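Clernari Catalogue – Set-up Guide for Autograph and Manuscript Sellers
By Bereket Bogale, 3 July 2023

4. Entering a letter or typescript

Before you begin, the item must already have a stock number. If it has none, go back to section 3. Stock numbers use plain digits without spaces, for example 1039.

1. Open Clernari and choose New record, then Single sheet. For a letter with its envelope, choose Sheet with enclosure.

2. Type the author's surname first, then a comma, then the other names. Life dates go in their own field. If you put them in the name field, the index will list the same author two times.

3. Measure the sheet, height before width. Do not measure the mount or the frame.

4. Count the pages which carry text. Blank pages are entered in the field Blanks. 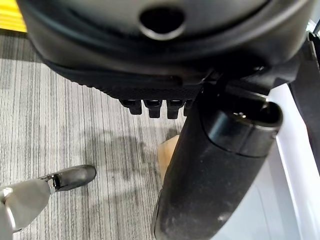
5. In Signature, select one of the six values. "Signed in full" and "Signed with initials" are different values, and buyers do search by them. A rubber stamp is not a signature – select "Stamped".

6. Write the condition note. Folds, creasing, toning and small tears all belong in it, also when they do not touch the text. The note may have up to 122 characters in the short list and any length in the full description.

Note: The word count is optional. If you enter it, count the body of the letter only, without the printed heading.

Caution: Never press the sheet flat under glass to measure it if the ink is flaking. Measure it in its sleeve and write "sight size" after the figures. 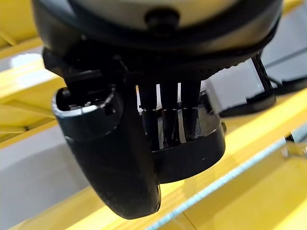 Fig. 2. Gripper with curved black finger, close view.

7. Press Check. Fields with a red border must be corrected before the record can be saved.

8. Press Save. The record goes to the Drafts tray, where it stays until a second person approves it. In a shop with one person only, Berhanu Ayele at the help desk can switch this step off for you.

Note: Records imported from Bangera arrive without a condition note. They must be completed by hand.

© Wornuvov. Contact the help desk | Back to top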